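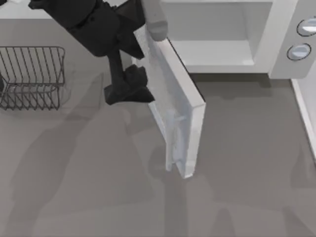 Fig. 1. Simulated kitchen, microwave task: arm at the open door, dish rack to the left.

Session 2: The robot in the staff kitchen, and everybody else in it

Hello again. These are my notes for the second session, tidied up a bit so you can use them for the seminar task. If you missed the first one you'll manage, but do read the Skitari handout at some point, as I keep referring back to it.

We're spending today on a workplace that hardly ever turns up in books about automation: the small kitchen. I don't mean restaurants with a chef and a brigade. I mean the ward kitchen, the nursery kitchen, the place at the back of a care home where one or two people warm things up, wash things, wipe things and keep an eye on who eats what. I did that job myself for a few years before I studied, so you'll have to forgive me if I get carried away.

Our case is Vusness, a catering contractor that runs kitchens of this sort. In January they started a planning project called Rukosent, where an arm is tried out on kitchen jobs in simulation long before anyone buys one. The jobs are tiny. Open the microwave door. Close it. Turn a knob. Put a plate in the rack. Rukosent has a list of 108 of them, and I've put the full list in the course folder.

What the list leaves out

Have a go at this before you read on: write down everything you do when you heat up a bowl of soup at work. Most people get to four or five lines and stop. Then think about the bits you skipped. You looked to see if somebody else's lunch was still in there. You shoved the door with your elbow as your hands were full. You asked the person behind you if they were in a hurry (I always did, and they always were!).

An arm does the door with its gripper, and the door is a whole task with a start and an end. For you it was hardly anything. When a job gets cut up like this, the pieces that are easy to name go on the list, and the rest stays with the staff without a name. And work without a name has a way of dropping out of the rota, and then out of the pay.

In the staff interviews Vusness shared with us, one kitchen assistant put it much better than I can: "They've written down my hands. They haven't written down me watching the door." She meant the kitchen door, by the way, where residents wander in.

Whose kitchen is it?

The second thing I'd like you to think about is layout. People in small kitchens arrange them to suit themselves. The rack goes where the tall one can reach, the good knife lives in the wrong drawer, and so on. Once an arm is part of the team, things need to stay put, or at least the staff feel they do. Several of the people interviewed were worried about being told off for moving a rack. That's a small loss on paper and a big one at six in the morning.

There's a good side too, and I don't want to skip it. Bending, reaching and twisting are what wear kitchen staff out, and my own shoulder still complains. If an arm takes on some of the reaching, a person might stay in a job they like for longer. The assistants who were keenest on Rukosent were nearly all people with bad backs.

Controls

Now for the knobs. Look at the microwave in the second figure: two round ones, a ridge across each, a black arc drawn around them and no writing at all on the panel. A new starter would ask somebody which was which. So who does the arm ask? In practice somebody has to settle it beforehand, and in most workplaces that ends up being the person who knows the kitchen best. She's teaching, in other words. Is she paid for teaching? At Vusness that question went to the planning meeting and came back with no answer, and we'll pick it up again when we get to job grading.

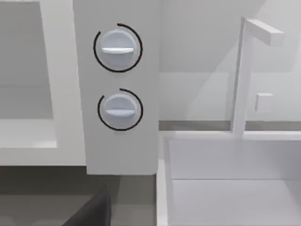 Seminar task

Choose a job you've done yourself, paid or not, and take one small piece of it that lasts under a minute. Write it out twice: first as a list somebody could hand to an engineer, then as you'd explain it to a friend starting on Monday. Bring both. We'll swap them in pairs and mark up whatever is in the second version and missing from the first.

Reading

Wiegand handout, part 2 (the section on hidden tasks; skip the appendix unless you enjoy tables).
Vusness staff interviews, in the course folder. Please don't pass them on outside the group.
The Rukosent task list, same folder. Skim it and pick out three tasks you'd be glad to give away and one you'd want to keep.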